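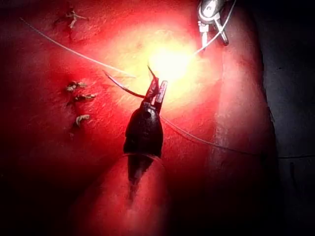
ok thread on Odik because I keep getting the same questions in my DMs and my thumbs hurt

Odik is a cubesat. Tiny. Shoebox-ish, student built, went up as a ride-along, and the only thing it does at the moment is beep. I've been trying to hear it beep from my back yard in Tendgate since it was let go from the station

May 5, 2018, for the record. First clean packet. Decoded, callsign and battery voltage and everything. Screamed a bit. Dog left

Wasn't my first pass, not even close. Missed most of a week to bad orbital elements. After deployment a bunch of little sats come out in a clump and for days no one's totally sure which object is which. You point at one and it's the other guy's

So if you're new and you hear nothing - check the age of your elements first. Before you touch the antenna. Before you buy anything. I had a set that was 3 days old and it was already putting me late enough to lose the good part of the pass 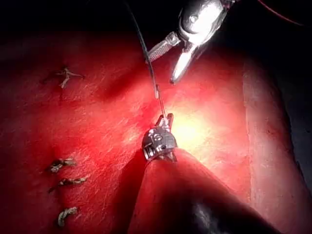 and late matters because low passes are short. You get a few minutes tops, and the first bit is down in the trees and the last bit is behind my neighbor's garage

My setup, since ppl asked:
handheld yagi, the Trirov one, the folding kind
cheap USB receiver dongle
old laptop with a fan that sounds like a hair dryer
preamp that I forgot to power for 2 entire evenings

yes really. sat there waving an unpowered preamp at the sky

Trirov yagi is fine btw. Elements are color coded so you can put it together in the dark. The boom clamp is junk, replace it with a hose clamp from the hardware store

Doppler. The signal comes in high and slides down as it goes over. Most tracking programs fix this for you if you let them. Mine was set to fix it for the wrong satellite. See above re: which object is which

You can see it on the waterfall, it makes this lazy S shape. If your line is dead straight it's not in orbit, it's your phone charger

THE CHÁVEZ THING

People keep saying the Chávez ground station lost contact. They did not lose contact. They had a scheduled antenna swap and posted about it beforehand, on the page no one reads

The beacon kept going the whole time. I logged it, so did plenty of others. Sat was healthy. Battery looked good coming out of eclipse, a bit low but it recovers once the panels see sun

What Chávez does that we can't is send commands. Us back yard people only listen. Please do not try to transmit to it. Please. It's not legal and it wont answer you anyway

There's also a rumor that it's tumbling out of control. It's tumbling. They all tumble at first! You get flung out of a spring box, you tumble. The magnetorquers are supposed to calm it down, slow process, weeks of it. You can hear it as fading, strong weak strong weak, and mine has been getting slower each night I listen
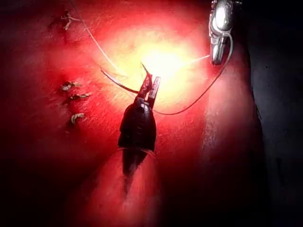
someone just replied asking whether the fading could be their own antenna, since they're on a fixed vertical and it drops out right at the top of every pass

Good question and yes! A vertical has a hole straight up. So your dropout overhead is probably you, and the quick wobble on either side is probably Odik. Tilt the thing over a little and see if the hole moves

Same person is getting decodes with a bent coat hanger on a low pass so honest respect there

Sending in reports: the team wants them. Raw frames, time in UTC, rough location. Not screenshots. Not a video of your speaker. They told the mailing list they're past 2000 frames from outside listeners already and they use them to fill in the parts of the orbit where Chávez can't see it, whcih is nearly all of it

Check your clock before you send. Mine was off and I had to email them and say ignore that whole batch. Embarrasing

They're doing a paper QSL card for anybody who gets to 100 frames. I am not there. I am going to be there
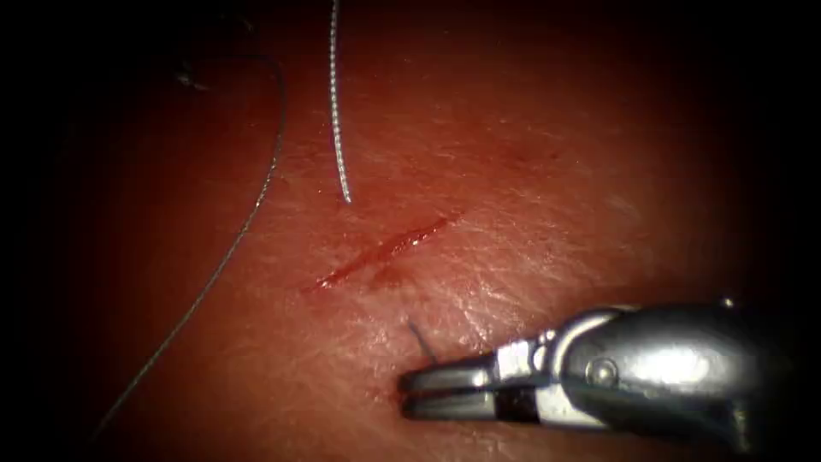

WHAT'S NEXT

Camera turn-on is planned for June if the spin comes down enough. Small camera, grainy pictures, sent down in chunks over a lot of passes. Different data rate from the beacon so you'll need the new decoder, link's on the project page once they post it

They might need listeners on more than one continent to get one whole picture together. Which I love. Some chunk of it could come through my yard

If the spin doesn't come down they'll wait. No one's in a hurry, orbit's good for a year or more before it comes in

Anyway pass in a few min, high one, comes up over the school side. Clear sky. Preamp is ON I checked

will add to this if I get anything

got it. weak at the start then loud. fading is slower again

more tmrw, laptop's dead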